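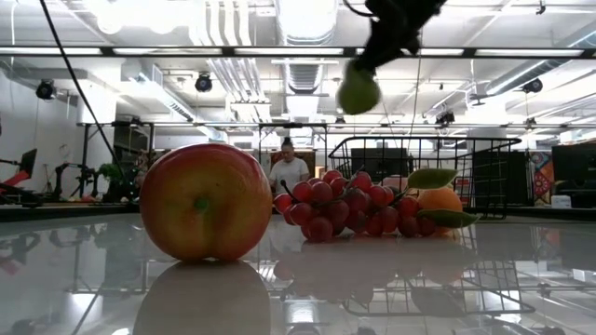 Chapter 6
Sorting and Storing Fruit

Before fruit goes into a basket, it should be sorted by size and by skin. A large fruit with red and yellow skin needs its own place, and small round fruits on stems must not lie under it. Citrus can keep its leaves for display – they show the buyer how fresh it is.

In this chapter we follow the practice of the Nirano market hall, where each table is sorted before 11 in the morning. You will learn to make 6 groups and to fill a wire basket with 900 grams of mixed fruit. Exercises begin on page 60.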